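4. Préparer la séance : le projecteur et la copie du film

Bon, on a déballé le Wendura à la partie 3, il est posé sur son étagère, on passe aux choses sérieuses. Comptez une bonne soirée la première fois. Moi j'avais invité des gens pour 20 h, grosse erreur, on a vu le générique de début à l'heure du dessert !

1. Branchez d'abord l'enceinte, ensuite seulement le projecteur. Dans l'autre sens, le Wendura garde le son sur son petit haut-parleur interne et il faut tout redémarrer.

2. Allumez et attendez que le voyant passe au vert fixe. S'il clignote, laissez-le tranquille, il charge encore ses profils d'image.

3. Dans Image > Format, choisissez « Cinéma ». Le mode « Auto » se trompe une fois sur deux avec les vieux films en noir et blanc – il étire tout et les acteurs prennent dix kilos.

4. Désactivez le lissage des mouvements (Image > Avancé > Fluidité > Non). J'insiste, parce qu'il est activé d'usine et qu'un beau mélo des années cinquante se met à ressembler à un feuilleton tourné hier après-midi.

5. Réglez la netteté sur les sous-titres, jamais sur les visages. Lancez une scène de dialogue, mettez en pause, tournez la bague jusqu'à ce que les lettres soient bien propres dans les coins aussi.

Attention : ne bouchez pas la grille arrière avec un rideau ou une pile de DVD. L'appareil se coupe tout seul quand il chauffe, et toujours pendant la scène qu'il ne fallait pas rater.

6. Si vous passez par le lecteur Vustari, créez un dossier par film avec la copie et ses sous-titres, les deux sous le même nom. La bibliothèque accepte jusqu'à 600 titres.

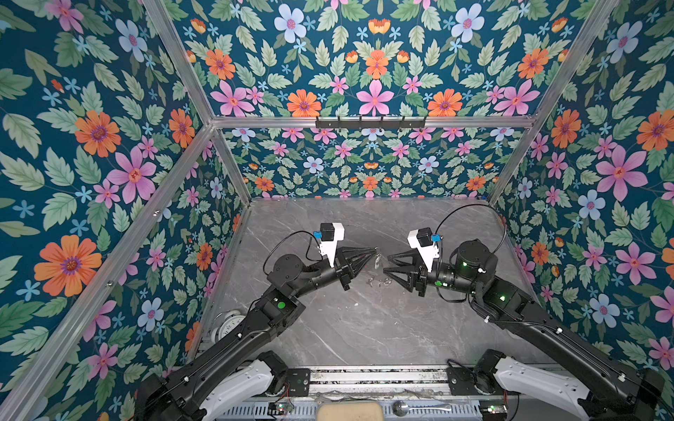
7. Décalage des sous-titres : touche Options, puis flèche droite pour retarder, flèche gauche pour avancer. Sur ma copie du Phare de Barnberg, il fallait 705 millisecondes de retard, trouvées à force de tâtonner sur la scène du port (je la connais par cœur maintenant).

8. Enregistrez le tout dans le profil 2. Le profil 1 est remis à zéro à chaque mise à jour, je l'ai appris à mes dépens.

Note : l'ancienne télécommande Shehata fonctionne aussi, sauf la touche Options. Pour le point 7, reprenez celle du Vustari.

Pour le son et les voix trop basses, c'est à la page 17.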